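**Drying heavy cotton indoors: notes for the Sovemby tenants' newsletter**

16/07/2018

Several households have asked why thick garments take so long to dry in the flats, and why some come out smelling stale after a full day on the rack. The answer lies mostly in the spin cycle, the spacing and the air in the room.

The machines in the Trollen block laundry offer three spin settings, but the default on the mixed programme is 600 revolutions per minute. This is adequate for shirts and bed linen. It leaves a great deal of water in fleece-backed cotton, where the loops on the inner face hold moisture long after the outer face feels dry to the hand. A second spin, selected on its own at the end of the wash, removes much of it and uses little electricity. Select the higher speed for this and leave out anything with a wool content above that stated on its label.

Load size matters as well. A drum filled to the top does not allow heavy items to spread against the wall, and they come out with wet patches at the cuffs, hem and pocket seams. Two thick garments with a few light items will spin better than five thick garments together.

Before hanging, shake each piece hard and pull the seams straight. Ribbed cuffs and waistbands should be stretched once across their width and released. Hoods are the slowest part of any sweatshirt. Open the hood fully and hang the garment upside down by the hem - this keeps the double layer clear of the back panel and lets air reach both. 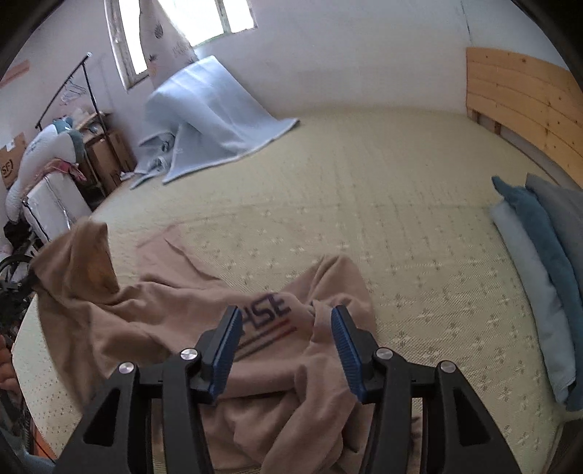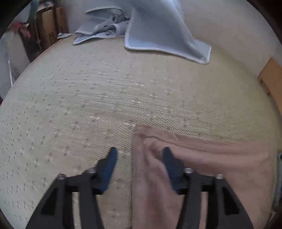
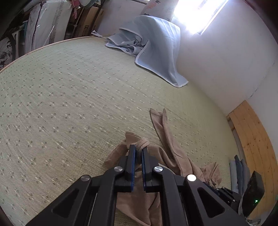

*Garments and soft surfaces.*

Flat drying is a fair alternative for knitted items that lose their shape on a line. The surface beneath should let air through. A mesh frame is best. On a solid surface the underside stays damp, so the garment must be turned after 2 hours and again before the evening. Do not dry anything damp on a bed.

Ventilation is the point most often neglected. Water leaving the cloth has to leave the room too. With the window shut and the door closed, the air soon reaches a level where drying almost stops, and the surplus settles on the coldest wall. Kálmán Vida measured this in his own bathroom in February: with the extractor off, the relative humidity reached 100 per cent beside the outer wall, and a pair of jeans was still damp the next morning. With the extractor on and the door left slightly open, a similar load was dry by bedtime.

Keep racks a hand's width from the wall and leave one empty rail between heavy pieces. A small fan aimed along the rack - not straight at it - helps more than turning up the radiator. Stale odour comes from slow drying, and extra detergent will not cure it. Wash the item again at the warmest temperature the label allows and dry it faster.

The Birkano dehumidifier can be borrowed for 5 days at a time. Empty the tank before returning it and rinse the filter under the tap. Bookings go through Solveig Sundqvist, ground floor, Wieczorek entrance.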